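Ostard gripper kit with sim package, worth it?

pendulus22
Posted Sunday, June 20, 2021

I've had the Ostard kit for 5 weeks. The simulator that ships with it is the best part. Thin sticks are my test, and the fingers in the sim close on them fine.

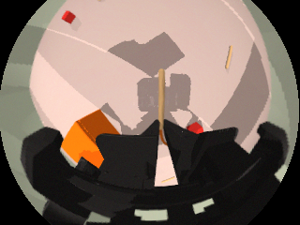
The wrist view is very wide, so you lose detail toward the rim. I paid $357 and would buy it again.

emu_bench
Sim grips prove little. My real fingers dropped thin stock until I added tape. The Emumach was cheaper too.

pendulus22
Did you change the friction setting? Default is too high.

emu_bench
No. Still shouldn't need to.

vorosfan
Wait for the November update.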